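Why Does a Door Swing?

I want you to go and open a door. Any door will do, as long as no one is standing behind it. Now close it again. Easy, right? You probably open so many doors in a day that you've stopped noticing them. I used to be the same, and then I moved into an old house in Trukby where every single door did something weird, and now I notice doors all the time. My friends are a bit tired of it.

So let's talk about doors! Mostly we'll talk about the part that does the work, which is hiding along one side.

Meet the hinge

Look down the edge of an open door, on the side where it joins the wall. You should see some metal pieces. Those are the hinges. A lot of hinges are made of two flat plates, called leaves, a bit like the covers of a tiny metal book. One leaf is screwed to the door and the other is screwed to the door frame. Down the middle, where the spine of the book would be, is a little metal rod called a pin. The leaves curl around the pin, and they can turn around it but they can't fly away from it.

Everything the door does comes from that pin. The door would fall flat on the floor if you let it. It would also slide sideways or tip over. The hinges say no to all of those things and allow just one kind of movement, which is turning around a line that runs straight up and down through the pins. People who build things call that line an axis. The Earth has one too, only there's no pin in it.

Kitchen cabinets often have a different sort of hinge, tucked inside where you can't see it when the door is shut. Open one and peek in. You might find a little folding arm with a round cup that sits in a hole in the back of the door. It's the same idea with more bending in it.

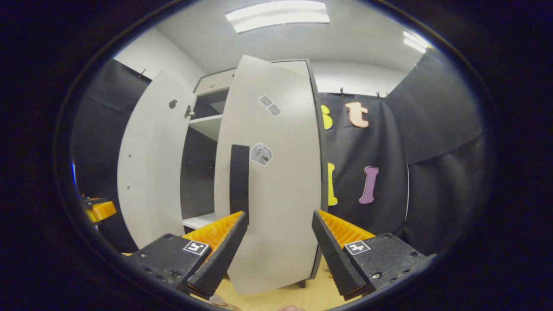 M. Costov

A cabinet door is a great one to experiment with, because it's light and you can reach all of it. Ask a grown-up first, and take out anything breakable. (I learned about the breakable part with a gravy boat.)

Open the door a little way. Put one finger on the edge that's farthest from the hinges and push it gently shut. Hardly any work at all. Open it again, and this time put your finger very close to the hinges and push there. Keep your other hand well away from the gap! It's a lot harder, isn't it? Same door, same finger.

What happened is that you used a lever. A lever is anything stiff that turns around a fixed spot, and a seesaw is one, and so is a door. The farther away from the fixed spot you push, the more turning you get out of your push. Near the hinges you get almost no turning, so you have to shove. Out at the far edge you get loads.

There's a price, though. When you push at the far edge, your finger travels a long way before the door is closed. When you push near the hinges, your finger only moves a tiny bit. So you can push softly for a long way or hard for a short way. That swap shows up all over the place – in bicycle gears, can openers, even your own elbow.

Now you know why door handles are nearly always on the side away from the hinges. If somebody put the handle right next to them, you'd need both hands and a foot on the wall to get into the bathroom.

Doors before hinges

People wanted doors long before they had screws and metal plates. Sometimes they just hung up an animal skin or a piece of cloth, and that works pretty well if all you want is to keep the wind out.

Another old way was the pivot. You make your door with a peg sticking out of the top corner and another sticking out of the bottom corner, both on the same side. The bottom peg sits in a hollow in the floor, often in a block of stone, and the top peg fits in a hole above. The door turns on its two pegs. Archaeologists sometimes dig up the stone blocks after the wooden door has rotted away, and they can see the round hollow worn smooth by all that turning. I love that. Somebody came home to that door over and over, and the stone remembers it.

The Pettigrew barn, up the road from me, still has a pivot door. It's so tall and heavy that I was sure I'd never budge it, but I pushed at the far edge like a good lever user and off it went.

Why do doors creak?

My old house has 17 doors if you count closets and cupboards, and 9 of them creaked when I moved in. I know because I went around with a notebook.

A creak is a lot of tiny jerks. When two dry surfaces press together, they grab each other a little. You push the door, the hinge sticks, the push builds up, and suddenly the hinge slips. Then it sticks again. Stick, slip, stick, slip, many times every second, faster than you can see. Each slip gives the metal a shake, the shaking spreads into the door, and the big flat door shakes the air. Your ears pick that up as a spooky noise.

A violin works the same way! The bow sticks to the string and slips, again and again, and the body of the violin makes it louder. I'm not saying my closet sounds like a violin. It sounds like a goose.

A little oil on the pin usually stops a creak. The oil gets between the two bits of metal and helps them slide smoothly past each other. That's a job for a grown-up, though you can hold the rag.

Why do doors get stuck in summer?

Every August my back door gets grumpy and won't close. Then winter comes and it's fine again. The door is made of wood, and wood soaks up water from damp air. When it takes in water it swells, mostly across the grain, so the door gets a tiny bit wider and rubs on the frame. When the air gets drier, the wood lets the water go and shrinks back. You can't see it happening, but you can hear me complaining about it.

A metal door doesn't drink like that. It does grow a teeny amount when it's hot, so it can have summer troubles too.

Doors that won't stay put

One more weird one. Do you know a door that swings open all by itself? Mine was the upstairs closet, and it gave me a real fright the first night. The hinges were leaning. If the top hinge pin isn't straight above the bottom one, the door can get a little lower by swinging one way, and gravity is always happy to help with that. The old clock room at the Eltomari museum has a gate that shuts itself like this, and it was hung crooked on purpose.

Things to try at home

Walk around and find 3 different kinds of hinge. Try the piano lid, a laptop, a pair of glasses, a toilet seat or a shampoo cap. The one on the shampoo cap is probably just a thin strip of bendy plastic with no pin in it at all. It's called a living hinge, and I think that's the best name in this whole article.

Then draw your favorite one, and put an arrow on the part that stays still while everything else turns.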